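I got up way too early last week to go see what Wuvis has been doing with its half of the old Skamow building, and I'm glad I did, because I've been hearing rumors about two-armed machines putting away tools over there since March. The rumors are true! Wuvis is collecting demonstrations for a learning system it calls Ivero, and the homework right now is tidying a workbench.

If you haven't followed this stuff, the short version goes like so. A person steers both arms through a job, and everything gets recorded: the joint positions, the grippers opening and closing, the video from the cameras. Then the bench gets messed up again and they do another one. Do that enough times and the software has something to learn from. One clean run is called an episode, and when I visited the team had 314 of them saved for the bench job.

Leonardo Parisi runs the collection side, and he's a very patient man (I asked him a lot of questions before he'd had coffee). He told me the pegboard was his idea. They started out with bins on the table, and the arms got decent at dropping things into bins, but he wanted something fussier. "Hanging scissors on a hook is a completely different animal," he said. "You have to care about which way the handle is facing." 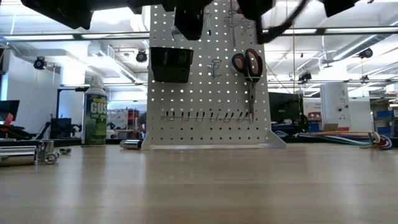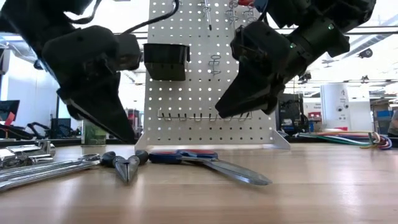
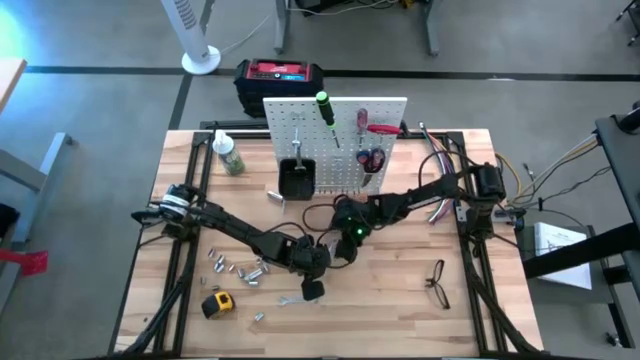 *Photos courtesy of Wuvis*

What surprised me was how much thought goes into the mess. I figured you'd just toss everything on the wood and go, but Parisi's crew works from a sheet of starting layouts, 45 of them so far, and they shuffle which tools are out and which ones are already up on the board. Wrenches and sockets are the hard ones, he says, partly from being shiny and partly from rolling off wherever they please. I tried steering the arms myself for a few minutes and let me tell you, picking up a socket that way is humbling. I knocked it over, chased it toward the edge and gave up. They kept my attempt, by the way! Bad runs get tagged and saved in a separate folder, and Parisi thinks some of them will be handy later for teaching the system how to recover from a fumble.

A good run takes almost 53 seconds when one of the experienced folks is driving. Mine would've taken until lunch.

The operators swap out pretty often, and that's on purpose too. Everybody has their own habits. One person always goes for the scissors first, another clears the small metal bits before touching anything with a handle, and Parisi wants all of those habits in the pile so Ivero doesn't end up copying a single person's style. He did make a rule about speed, though. Some of the newer drivers were racing each other, and the fast runs came out jerky enough that a bunch of them had to be redone.

As for where this is headed, the money for this round comes from De Luca, a parts supplier that would like to see the arms resetting benches between shifts at its repair shop. Parisi wouldn't give me a date and I don't blame him. The first trained version is supposed to get a tryout on the same bench once the current batch is finished, with layouts it hasn't seen before, and the team will be watching how it deals with the sockets in particular.

I've asked if I can come back for that one. He said yes, as long as I keep my hands off the controls, so I'll post an update when it happens. If you've got questions you want me to bring along, stick them in the comments and I'll take the list with me.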